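Privular Support-Portal
Ticket: Wiedergabe greift zu früh, Würfel hängt schief
Bereich: Teleoperation / Aufzeichnung und Wiedergabe
Projekt: Monden
Status: gelöst
Eröffnet: April 2026

Erste Nachricht (Somboon, Labor Handhabung)

Liebes Support-Team,

erst einmal ein herzliches Dankeschön für die schnelle Hilfe beim letzten Mal, die Fernsteuerung läuft seitdem so ruhig, dass wir sie kaum noch bemerken. Jetzt haben wir leider etwas Neues, und ich hole ein bisschen aus, damit Ihr nicht alles einzeln nachfragen müsst.

Wir zeigen dem Arm im Projekt Monden eine sehr einfache Aufgabe: den hellblauen Würfel greifen, anheben, auf der anderen Seite des rosa Würfels wieder absetzen. Die Person am Wernelier-Handgerät steuert den Arm aus der Ferne, die Aufzeichnung läuft mit, und hinterher spielen wir jede Vorführung einmal ab, bevor sie in den Trainingsordner wandert. Dieses Abspielen ist bei uns Pflicht, und zum Glück, denn genau dabei ist es aufgefallen.

Solange jemand am Handgerät sitzt, klappt alles wunderbar. Der Greifer kommt von oben, die Finger schließen sich, fertig.

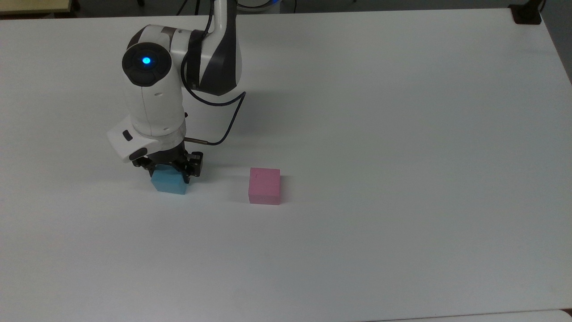

Hellblauer Würfel im Greifer, der rosa Würfel mit etwas Abstand rechts daneben.

Beim Abspielen derselben Vorführung fährt der Arm sauber dieselbe Bahn, aber die Finger schließen, während er noch auf dem Weg nach unten ist. Manchmal erwischen sie den Würfel dann nur oben an der Kante, manchmal schieben sie ihn ein Stück weg und greifen ins Leere. Die Bahn selbst scheint in Ordnung zu sein, ich habe die Gelenkwinkel übereinandergelegt und keinen Versatz gefunden, der mir Sorgen machen würde.

Was ich schon versucht habe:
Handgerät neu gekoppelt, keine Änderung.
Steuerrechner und Arm komplett neu gestartet, keine Änderung.
Wiedergabe mit halber Geschwindigkeit, gleicher Fehler.
Würfel vertauscht und den rosa gegriffen, gleicher Fehler.
Ältere Vorführung aus der Zeit vor dem Update abgespielt, die läuft einwandfrei!

Der letzte Punkt macht mich natürlich hellhörig. Das Protokoll der letzten Aufnahme hänge ich an. Sagt gerne Bescheid, wenn Ihr noch etwas braucht, ich bin den ganzen Donnerstag am Aufbau.

Viele Grüße aus dem Labor

Antwort (Serena Grasso, Privular Support)

Hallo ins Labor,

vielen Dank für die ausführliche Beschreibung, damit kann ich richtig gut arbeiten. Gerade der Hinweis mit der älteren Vorführung hilft sehr.

Ich habe in Euer Protokoll geschaut. Die Gelenkwinkel und die Greiferbefehle kommen aus zwei getrennten Datenströmen, und beide tragen einen Zeitstempel. Bei den Gelenkwinkeln stammt er vom Arm. Bei den Greiferbefehlen steht seit dem Update wieder die Uhr des Handgeräts drin, und die geht bei Euch um rund 500 Millisekunden nach. Live fällt das nicht auf, da wird jeder Befehl einfach sofort ausgeführt. Die Wiedergabe dagegen sortiert nach Zeitstempel und schiebt das Schließen entsprechend nach vorn.

Bitte geht einmal so vor:
1. Aufzeichnung beenden und den Arm in die Ruheposition fahren.
2. In den Einstellungen der Aufzeichnung unter »Zeitquelle« von »Gerät« auf »Arm« umstellen.
3. Speichern und nur den Aufzeichnungsdienst neu starten. Der Arm darf eingeschaltet bleiben.
4. Eine kurze neue Vorführung aufnehmen und abspielen, zunächst mit halber Geschwindigkeit und mit einer Hand am Not-Halt.

Bitte die alten Aufnahmen noch nicht löschen, die bekommen wir vermutlich gerettet.

Herzliche Grüße
Serena Grasso

Rückmeldung (Somboon, Labor Handhabung)

Liebe Frau Grasso,

Volltreffer! Die Zeitquelle stand tatsächlich auf »Gerät«. Umgestellt, Dienst neu gestartet, neue Vorführung aufgenommen, und das Schließen kommt beim Abspielen jetzt da, wo es hingehört. Ich habe es gleich noch mit voller Geschwindigkeit wiederholt, weil ich es nicht glauben wollte.

Eine Sache bleibt allerdings, und ich weiß nicht recht, ob sie ins selbe Ticket gehört. Der Würfel hängt nach dem Anheben gern ein wenig schief zwischen den Fingern. Zum Absetzen ist das unschön, er kippelt dann erst auf eine Kante, bevor er steht. Diesmal tritt es auch beim Steuern von Hand auf, am Abspielen allein kann es also nicht liegen. 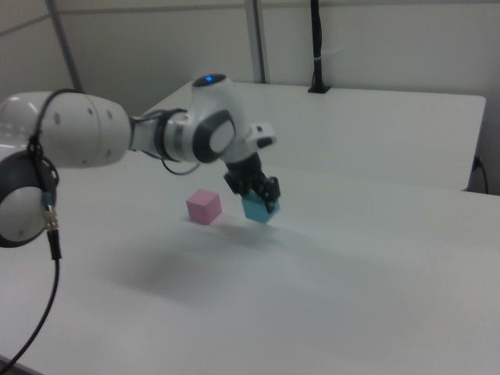 Hellblauer Würfel knapp über der Tischplatte, leicht gekippt.

Die Greifkraft steht auf dem Wert, mit dem wir immer gearbeitet haben. Mir ist beim Zuschauen aufgefallen, dass wir unterschiedlich steuern: Die Kollegin fährt ganz nach unten und wartet einen Moment, ich bin ungeduldiger und hebe schon an, während die Finger noch laufen. Kann das reichen?

Antwort (Serena Grasso, Privular Support)

Hallo noch einmal,

schön, dass der erste Teil erledigt ist! Und ja, das kann völlig reichen. Ein weicher Würfel gibt etwas nach, und wenn die Aufwärtsbewegung beginnt, bevor beide Finger richtig anliegen, dreht er sich leicht mit. Der Arm lernt das dann aus den Vorführungen brav mit, deshalb lohnt es sich, jetzt darauf zu achten.

Schaltet am Wernelier bitte die »Greifbestätigung« ein. Das Handgerät vibriert dann kurz, sobald die Finger stehen, und erst danach wird angehoben. Die Greifkraft würde ich vorerst so lassen — wenn wir beides gleichzeitig ändern, wissen wir am Ende nicht, was geholfen hat.

Für die alten Aufnahmen habe ich Euch ein kleines Korrekturskript in den Projektordner gelegt. Es verarbeitet bis zu 3.000 Vorführungen in einem Durchgang und schreibt die Ergebnisse in einen neuen Ordner, die Originale bleiben unangetastet. Den schiefen Sitz kann es leider nicht reparieren, solche Vorführungen müsstet Ihr beim Durchsehen aussortieren.

Liebe Grüße
Serena Grasso

Letzte Rückmeldung (Somboon, Labor Handhabung)

Liebe Frau Grasso,

die Vibration ist Gold wert, gerade für ungeduldige Leute wie mich. Seit wir darauf warten, sitzt der Würfel beim Anheben deutlich gerader, und beim Absetzen steht er gleich. Das Skript ist ohne Meldung durchgelaufen, und die Stichproben sehen beim Abspielen gut aus. Ein paar Aufnahmen mit schiefem Würfel werfen wir weg und zeigen sie neu — das geht schneller als jedes Herumrechnen.

Ein Wunsch noch für die Entwicklung, falls Sie ihn weitergeben mögen: Ein Hinweis nach dem Update, dass die Zeitquelle zurückgesetzt wurde, hätte uns einen halben Vormittag erspart. Von mir aus darf das Ticket zu.

Vermerk Support: Ursache war die beim Update zurückgesetzte Zeitquelle. Hinweisfenster als Wunsch für die Version im Juni eingetragen. Ticket geschlossen, S. Grasso.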